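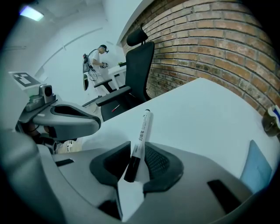

About Us

Gebreyes Office Supply started in 1948 as a counter and a stockroom on the east side of Grendmont, selling ledgers, ink, carbon paper and typewriter ribbon to the offices downtown. The counter is long gone. The stockroom kept growing out the back until it ran into the railroad fence, and then we bought the building next door, and that is more or less how we came to be the shape we are, with a ramp in the middle that every new driver complains about for a week.

What we do now is pack and send the small things that keep offices and classrooms going. Markers, pens, erasers, tape, index cards, staples, label rolls, the odd desk lamp. Most of our customers are schools, clinics and town offices within a day's drive, and a good many of them have been ordering from us for longer than our newest packers have been alive. They order in mixed boxes: six of this, two of that, one box of the blue ones but not the dark blue ones. We still keep a card for some of them that says which blue.

There are 200 of us, counting the drivers and the people who come back every June for the school season. June is when the summer orders land, and if you have ever wondered who puts a fresh set of markers in a teacher's supply closet before the first day, there is a fair chance it was somebody standing at one of our packing tables with a fan pointed at them.

How the robots came in

For most of our history the only machinery on the floor was a conveyor, a tape dispenser and a pallet jack with one bad wheel. Then a few years back we began talking about automation, at first in the way people talk about moving to the coast. Picking small items by hand is fine work for an hour or two. Over a whole shift it is hard on the wrists and the thumbs, and our most experienced people were the ones feeling it. We had packers with a wonderful memory for stock who were asking to move to the phones because their hands hurt in the evening, and it bothered us a great deal.

So we started the Givine project, named for the street the second building stands on. Givine is our effort to teach robot arms to do the dullest part of packing: picking one small thing out of a bin, turning it the right way and setting it down where it belongs. It sounds like nothing. A marker is a surprisingly awkward thing to pick up if you have two rubber fingertips and no common sense. It rolls. It has a cap end and another end, and it matters which one goes into the box first, or at least it matters to our customers, who like to open a tray and see them all facing the same way (we like it too).

We decided early on that the teaching would be done by the people who know the job. Our packers use hand-held grippers, with a camera mounted on them, and go through the same motions they would make with their own fingers: reach, close, lift, turn, set down, let go. The recordings are what the arms learn from. You squeeze, the fingertips close on the marker, and you feel right away whether you have a good hold or a lazy one. People get a feel for it faster than we expected, and they become very particular about it. There are strong opinions in the building on how far down the barrel you should grip.

We work closely on this with Skudumitz, a small engineering shop that looks after the software and comes by when something needs adjusting. They have been patient with us, and we hope we have been patient with them. In the first months there was a certain amount of explaining on both sides. They explained why the lighting mattered, and we explained why nobody was going to stand in one spot for four hours.

What it has changed for the people here

We promised at the beginning that no one would lose a job to Givine, and we wrote it down and posted it by the time clock, where it still hangs. We knew that a promise on a wall is easy to make, so we also agreed on what would happen instead. Anyone whose packing hours went down would be offered the same number of hours, at the same pay or better, on something else, and they would be asked what that something should be before it was decided. That last bit was added by the packers themselves, and they were right to add it.

The biggest change has been in how a day is divided up. A packer used to spend the full shift at one table. Now most people split their time between packing, checking what the arms have packed, and a turn with the grippers if they want one. Recording is voluntary and is paid at a higher rate, with a short break built in after each set, as holding a gripper steady takes more out of your forearm than you might guess. Some people love it and would do it all day if we let them. Others tried it once, said it was not for them, and went back to the tables with no hard feelings, and that is fine with us.

Checking has turned into a real job with its own title and its own pay step. The arms are good with markers and pens by now. They are fair with glue sticks. They are poor with anything in a soft bag, and we have given up, for the time being, on rubber bands. A checker looks over each tray before it is closed, fixes what needs fixing and writes down what went wrong, and those notes decide what gets recorded next. It is a nice thing to watch someone who has spent years quietly correcting other people's boxes be given a clipboard and a say in the matter.

There are things we have not gotten right. The arms were too loud when they first arrived, and we took too long to do anything about it. We put them at the end of the main floor, in what had been the sunny corner where people ate lunch, and we heard about that for months until we finally moved them. And the first schedule we drew up had people working alone with the equipment for long stretches, which made for some lonely afternoons. Packing here has always been a job where you talk across the table, about your kids and the ball game and what to do with too many tomatoes. We pair people up now, and the talk has come back.

We would also like to be plain about wrists, as that was how this whole thing started. Fewer people are asking to move off the floor on account of sore hands, and the ones who do packing tell us that four hours of it feels very different from eight. It has not fixed everything. The boxes of copy paper are still heavy, and we are looking at lifts for the loading end next.

Learning on the job

Every person who works here, whatever their job, can take our floor training. It runs over several weeks, during paid hours, and covers how the arms work, how to stop one safely, how to make a good recording and how to tell a poor one. Drivers have taken it. So has most of the front office, some of whom turned out to have terrible grip and were teased for it. Those who want to go further can spend time at the Skudumitz shop learning maintenance, and we cover the mileage and the lunch.

You do not need any background in computers to start with us. What we look for in a packer is what we have always looked for – someone who notices that there are eleven in a box that should hold twelve, and who would rather fix it than send it. The machines did not change that, and if anything it counts for more, since an arm will happily go on making the same small mistake until a person sees it.

What we record, and what we don't

New people often ask about the cameras, and so do visitors, so we'll set it down here as well. The cameras on the grippers are for teaching the arms how to handle things. The recordings are not used to time anybody, grade anybody or settle arguments about who left early. If you happen to walk through the background of one, you may ask to have it deleted and it will be, and you don't have to say why. A paper copy of the full policy is kept in the break room, in the drawer under the coffee maker, next to the takeout menus.

Visiting and getting in touch

We give tours of the floor to school groups and to other small companies who are thinking over the same questions we were. If you run a shop like ours and are nervous about all this, please come and talk to the people doing the work, and we will leave you alone with them so they can tell you what they really think. They will. Please wear closed shoes and allow extra time for parking, as the lot off Givine Street is shared with the bakery and fills up early.

Open jobs are posted at the front desk and on our jobs page. If you are a customer with a question about an order, the phone is still answered by a person in Grendmont, and she can most likely look up which blue.

Page last updated 12/16/22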